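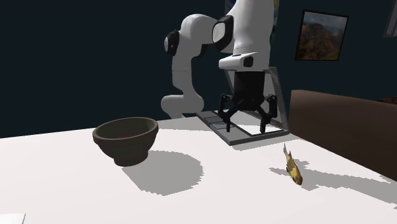 The simulated kitchen table at Revgate: arm, bowl and one small fish.

Home | Trips | Gadgets | Archive | Contact

10/9/19
Posted by the Stockdale blogger

So I finally got to the Revgate open day, 2 hours on the bus each way, and I'd do it again tomorrow! I went in with one question - can a machine do my washing up yet? - and came home with half an answer.

Most of the crowd was around the Reltanier stand, where they try out chores on a computer before any real arm gets near them. The job on the screen was fish into bowl. Sounds dead easy, doesn't it? But the arm has to work out which way the fish is lying, get its two skinny black fingers around it and not fling it at the wall (I asked, they've flung plenty). The fellow at the keyboard said they'd done 2414 tries since January, and that a good day is 8 out of 10. My eight-year-old neighbour would beat that, but she also wouldn't do it 2414 times without a biscuit.

Irkach had the shop-floor end of the hall, all bins and shelf stacking, and I reckon that stuff is much closer to ready. Same shelf, same box, same spot. Kitchens are messier and everyone's is different. Nobody would give me a year for the dishes, and I did ask at every stand.

Parking is free out the back if you're driving, and the sausage rolls were gone before lunch.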